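How to Fold a Large Cloth on a Bed (Without the Tricks)

Posted January 20, 2026 by Jade Bickerstaff

I have read a lot of folding advice and I believe maybe a third of it. There is the method where you tuck a throw into its own pocket, the method where everything stands upright in a drawer like a file, and the method that wants you to buy a plastic board. I tried the board. It is now under the sink holding up a bottle of bleach.

What follows is the plain way to fold a big piece of fabric when the only flat surface you have is a made bed. It works for shawls, light throws, tablecloths and the sort of printed cloth you were given and never found a use for. It does not work well for fitted sheets, and I have yet to see a method that does, whatever the videos claim.

What you need

A made bed. A cloth. Clean hands. If the cloth has been in a suitcase, a warm iron might help, but most creases drop out on their own if you leave it flat for a while. I would skip the linen sprays. I used up a bottle of one over the winter and could not tell the sprayed cloths from the others.

Step 1: Straighten the bed first

Pull the bed covering tight. People skip this and then blame the folding. If there are ridges underneath, your cloth will follow them and the first crease will wander. Take the pillows off too, and whatever else has collected there.

Step 2: Check the cloth before you spread it

Run the hem through your fingers. Look for loose threads, crumbs, a care tag you forgot about. A busy dark print hides stains very well, so tilt it toward the light and look twice. If you find a mark, stop and wash it. Folding over a stain and putting it away until April is how I lost a good tablecloth.

Step 3: Spread it across the middle

Lay the cloth in the center of the bed and smooth it outward from the middle with flat hands. Leave some of the bed covering showing on both sides so you can find the edges. This is easier when the two fabrics differ a lot. Dark red flowers on a pale floral cover are no trouble, even though both are patterned. White on white is a misery and I would use the table.

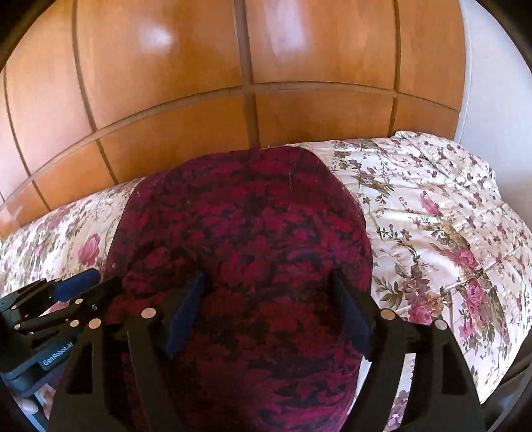

Step 4: Bring the sides in

Take one long side and carry it over to meet the other. Hold it by the corners and keep some tension on it. Line up the hems, then smooth toward the fold. If the corners refuse to meet, the cloth was probably never square. Plenty are not, including expensive ones. Match the hem you will see and let the other one be off.

Step 5: Fold in half again, then in thirds

Fold lengthwise once more if the cloth is wide. Then turn the strip up in thirds from one short end. You will be told that thirds are gentler on fabric than halves. I can't say I have noticed. I use thirds because the bundle fits my shelf, and if yours is deeper, do halves.

Step 6: Put it away

Set it on the shelf with the folded edge facing out. Tissue paper between the layers is fine for something old or delicate, and a waste of paper for a throw you use every week. Refold it along different lines now and then if it stays in storage for long.

A note on timing

Thomas Marchetti wrote in to say his takes him 11 minutes. Mine takes 2, but I don't iron.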